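3.2 Field sites and survey returns

Households were sampled in four towns – Jesach, Sirnov, Sandberg and Lasley. Sampling ran through August, after the pilot.
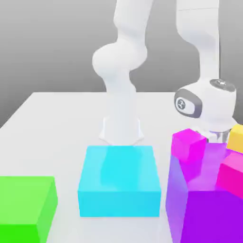 Figure 2. Tabletop view, computer-rendered.

Paper forms went out first, phone calls second. 3469 addresses on the combined list, 996 usable returns. Low, but in line with what we had planned for. Lasley did worst. Many of the addresses there were summer cottages and the forms came back unopened. Sandberg was better, mostly thanks to the library letting us leave a drop box by the door.

Each form asked how the household stores rain water, what it is used for, and whether the barrel or tank is emptied before winter. Answers on use were free text and had to be coded by hand. Two coders, the second working blind to the first. Where they disagreed the entry went to Gudrun Fagerlund, who made the final call. Most of the trouble was with "garden" – some people ment vegetables, some meant lawn, a few meant washing the car on the lawn. We kept garden as one class in the end.

Returns with no answer on storage were dropped. Returns with no answer on winter emptying were kept and marked missing. In Sirnov 40 forms came back with the last page absent, a stapling fault on our side, and these are treated the same way.

Follow-up visits were made to 6 households per town. Not random, people had to agree to it. Visits checked barrel size against the size reported on the form. Reported sizes ran high in Jesach and close to right elswhere. No correction was applied, see section 5 for what this does to the volume estimates.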